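Kitchen corner check, Gullberg rental, Unit 17
Walked by: Yutong Zeng
When: Sunday, before the new folks get the keys

I do this one the same way every time, so bear with me if you've read my Pridley sheets already. OK means OK, FIX means somebody please fix it before Sunday is over!

1. Drawer slides freely and stops where it should: OK. Needed a good tug the first time, fine after that.
2. Drawer left closed: FIX. I'd like it shut, please (it's right at hip height and I have the bruise from Gisler to show for it).
3. Handle screws tight: OK, gave both a quarter turn.
4. Toaster oven door and knobs: OK. Both knobs click to off. Crumb tray was gross, I emptied it.
5. Toaster oven clear of anything that burns: OK on the tabletop, but see my note further down.
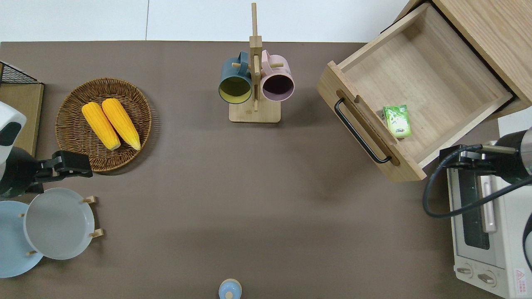 Drawer open, toaster oven at right, mugs on the tree.

6. Mug tree steady: OK. I gave it a nudge with both mugs on and it rocked a tiny bit. Keep a mug on each side and don't hang them all on one, it gets tippy!
7. Mugs, chips and cracks: OK. Ran my thumb around the pink one and the teal one, no rough spots.
8. Dish rack pegs: OK, none loose. I do wish people would leave more room between plates, but that's me being fussy.
9. Corn: not on my list, but it needs eating or it needs the fridge. Two ears, somebody have lunch.

About item 5. The Tirkel place has me nervous about baskets near ovens, so now I check for it everywhere. Light-colored stuff in a wicker basket behind a toaster oven is a FIX in my book, even with the oven off. Move it to a shelf, please. 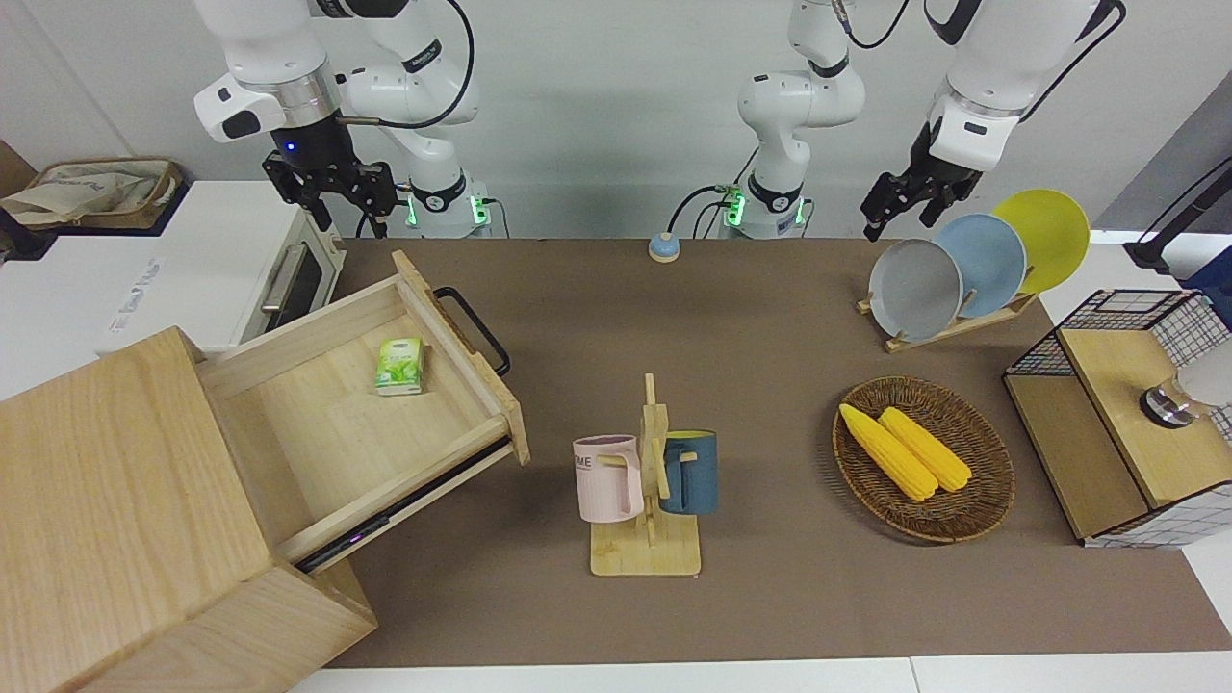
Wicker basket behind the oven, top left. Plates in the rack at right.

10. Tissues: OK in the drawer, keep them there and off the oven.
11. Outlet behind the oven: OK, plug sits snug.

Two FIX items then, 2 and 5. Text me when they're done and I'll swing by to sign off.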